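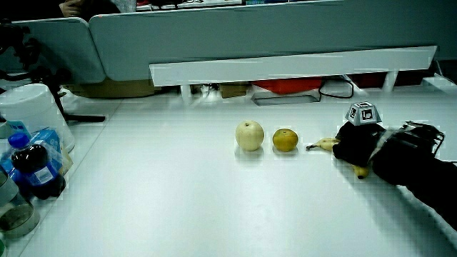
Chapter 4. A Visit to the Umdale Workshop

Before we study how a robot learns to pick up things, we will visit a place where this work is done every day. The Umdale workshop opens its doors to students each March, and last time 47 visitors came. The work is shown on an ordinary white table. A pear, a small citrus fruit and a banana lie in a row, and on top of the black device at the banana sits a block with square black-and-white patterns. Please remember these patterns, for we will return to them in Section 4.3.

Our guide was Adwoa Nyarko. She asked us first to watch and to keep our questions for later. One grasp takes only a moment, but the group at Umdale repeats it many times with small changes.

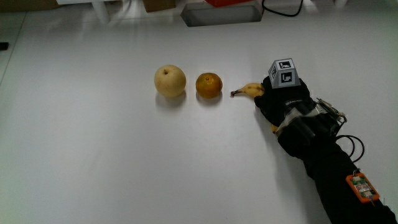
In the week before our visit they recorded 753 grasps, and 13 of them had to be thrown away. A student asked why fruit is used. Ms. Nyarko answered that fruit is cheap, and that two bananas never have the same curve.
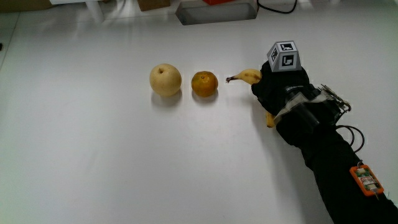 Figure 4.1. A grasp on the banana. The marker cube is on the back of the hand.

The recordings are kept in a program called Ulier. Quang Giáp, who wrote a part of it, explained to us that a marker gives the position of the hand and also its direction. We will need both when we come to coordinate frames.

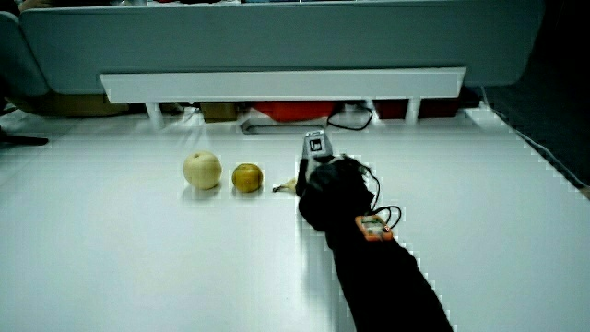
Figure 4.2. The marker tag on the grey housing, with the orange module on the forearm.

The demonstration took 20 minutes. After it, each student wrote down one question, and you will find several of them at the end of this chapter.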